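Block Corner at the Rawat Street Room: how the spring has gone so far

To: Lise Li, Drosodau Small Grants
From: Elaheh Rashti 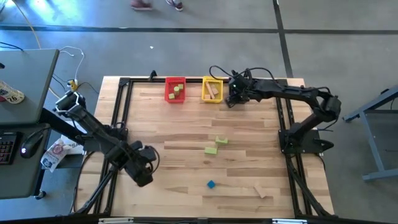
Hi Lise! You asked for something short and unfussy on how the toy money is being spent, so I'm writing the way I'd tell you over coffee, and you can pull out whatever your board needs. Most of my spring has gone into one question, which is how to keep a few thousand wooden blocks sorted, clean and easy to put away by people who would much prefer to keep building. The answer we've settled on is baskets, small ones, by color. Painted pieces go in the red one, plain wood goes in the yellow one, and anything still out on the table at the end gets sorted last. The blocks left on the tabletop are the usual mix: a light green arch, a light green rectangle, a little blue cube and one plain piece lying at an angle. The arches are always the last to be put away, I suppose they're the ones everybody wants for one more bridge.

Where the money went

The grant was $1320 and I've spent most of it. The biggest piece was the secondhand block collection we bought from the Distlow preschool when it closed its second site. Olanrewaju Effiong drove over with me to get it and we filled his car twice. I did a full count over two very long evenings (with the radio on, and a lot of tea) and got to 3031 pieces, counting the cylinders and the odd little triangles that don't seem to belong to any set. That's more than I'd promised you in the application, so I'm pretty pleased.

The rest went on baskets, fine sandpaper, a tin of wood oil, cotton rags and labels. We have 36 baskets now. I'd asked for fewer, bigger bins in the original budget and I changed my mind after the first month, so please count this as me telling you about the change! Big bins are cheaper per block but they're miserable. Everything you want is at the bottom, so you tip the whole thing out, and then you have the whole thing to put back. A small basket can sit right on the table next to you and a five-year-old can carry it.

I still have a little left over, which I'd like to hold for replacement baskets. Two of them have split at the handle already. Receipts are in the folder Hemant Gautam set up, and he's checked my adding.

How the sorting works now

We started out sorting by shape. It made sense on paper and it looked beautiful on the shelf, arches with arches and cubes with cubes. Then we tried it with real people in the room and putting away took forever. A long block and a slightly less long block look the same to most of us, and the children kept coming up to ask which basket, which basket. So in April we went over to color, with plain wood as its own group, and it has been so much easier. Inside the painted baskets the colors are allowed to mix a bit. I used to go around picking the yellows out from among the greens and I've stopped doing that, and I feel fine.

Jitendra Bhardwaj timed the tidy-up on a busy Saturday and it came in at 30 minutes for the whole room, start to finish, with the floor swept. I don't have a proper number for the old way because I was always too fed up to look at the clock, but it was long enough that parents were standing around in their coats.

Cleaning and repair

This part is slower than I'd planned. The plain blocks were the dirtiest, with years of marker and something sticky on the long ones. Each gets a wipe, a light sanding on the edges, another wipe and a thin coat of oil, and then they have to sit out overnight before they can go back in a basket. The painted ones mostly only need wiping. Where the paint is chipped down to the wood I've been setting them aside, and I've got a shoebox of those at home that I still have to decide about. I'd like to ask someone who knows about paint before I touch them up, and I'd welcome a name if you have one.

I've finished the painted pieces and I'm a bit past halfway on the plain ones. My guess is that the oiling will take me through the early summer. If it drags on any longer I'll let you know.

Lending boxes

The other half of the application was the lending boxes, and this is where I'm behind. Desaseck, the family center across town, is keen to borrow sets for a few weeks at a time, and we've agreed what goes in a set: two small baskets, one painted and one plain, with a card showing a few things to build. The baskets are easy. The cards are holding me up. Olanrewaju drew the first three and they're lovely, a bridge, a gate and a very lopsided castle, but we found the castle can't be built with the pieces in the set (it needs two arches more than we'd packed). So that one has gone back for a redraw and I've learned to build every card myself before it gets printed.

I'd hoped to have the first sets out by now. I'm aiming for the end of next month.

Things I'd do differently

I'd buy the baskets before the blocks! We had the whole collection sitting in grocery bags for weeks and I kept losing track of what I'd cleaned. I'd also label the baskets on the side and leave the lid alone, as lids wander off and end up on the wrong basket, and then so do the blocks. And I'd ask for a bit more for rags. I've been cutting up old T-shirts and I'm running out of T-shirts.

What's next

Finish the oiling, get the castle card sorted, send the first sets to Desaseck, and put a picture label on every basket for the kids who aren't reading yet. If Drosodau is able to look at a small top-up in the fall I'd put it toward a second round of lending sets, but I'll write separately about that once I know how the first ones come back.

Come by and build something whenever you like. Mornings are quieter.

Elaheh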